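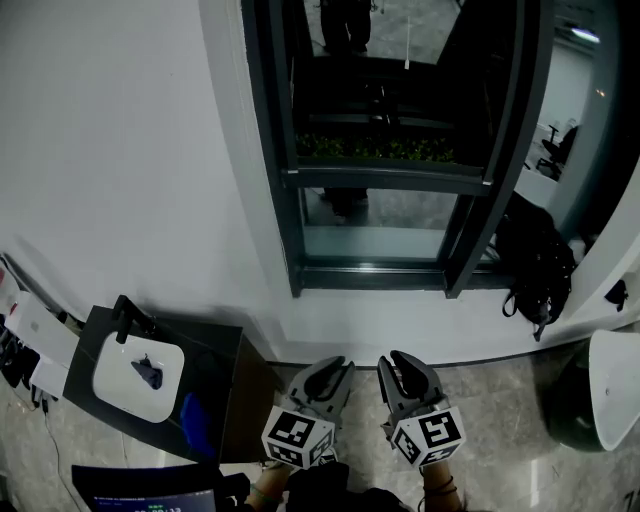
Judit Gál asked after the last session why a trap should be left full of water at all, when everything else in a drain is meant to empty. The question came up in more than one notebook, so these notes start there and then go back to the order on the course plan.

Unit 6: Waste Water Inside the House
Notes by Lilla Hegedűs, May

1. The trap

A trap is a bend in the waste pipe that holds water after the fixture has drained. The water left in the bend is called the seal. Air from the sewer can't pass through it, so the smell and the gases stay on the far side. Drain the bend completely and the pipe is an open path from the sewer to the room.

The depth of the seal is measured from the top of the dip to the bottom of the outlet. It is not the total height of the water, and several of you measured it that way on the worksheet. Please correct your sketches.

2. How a seal is lost

Evaporation. A fixture that goes unused for a long time dries out slowly. Guest bathrooms and basement floor drains are the usual places. Running the tap for a short while refills the bend.

Self-siphonage. The basin empties in one full rush, the pipe behind the trap runs full, and the moving water pulls the last of the seal along with it. Basins are more prone to this than shower trays - the rounded bottom lets the water leave all at once, with no slow trickle at the end to top up the bend.

Induced siphonage. Another fixture on the same branch discharges and drops the pressure in the pipe. The sign is a gurgle in a basin that no one is using.

Back pressure. Air is pushed up from below, often near the foot of a tall stack, and bubbles through the seal.

Capillary action. A thread or a bit of hair hangs over the outlet side and draws the water across. It is slow and easily missed.

3. Pipe sizes and slope

For the exercises we use a 30 mm pipe for the single basin and a 40 mm pipe for the shared branch. These are the sizes in the Bognár house, so don't carry them over to other jobs without checking the local code. Too little slope and solids settle. Too much, on a long small pipe, and siphonage becomes more likely.

4. Venting

A vent lets air into the pipe behind the trap so the pressure on both sides of the seal stays close to equal. It should join the branch near the trap. In the Bognár house the vent was added late and joins well downstream, and the basin on the upper floor lost its seal whenever the tub was emptied. We will go through the drawing (sheet 3554) in class. Bring a ruler.

An air admittance valve opens when the pressure in the pipe drops and closes again when it recovers. It helps with siphonage. It does nothing for back pressure, because it can't let air out.

5. Overflows

Many basins have an overflow channel that joins the waste above the trap. Vessel basins are often made without one, and they are then fitted with a waste that can't be closed. Check this before choosing the waste fitting.

6. For next time

Read the chapter on stacks in the Storia reader, up to the Gornatow case. Then write half a page on which kind of seal loss you would suspect in a ground-floor kitchen that smells only in the early morning - give your reason and say what you would check first. The answer I have in mind is not the only good one.

Contact: Building Services office, Braltanis Technical College. Copyright Braltanis Technical College. Back to top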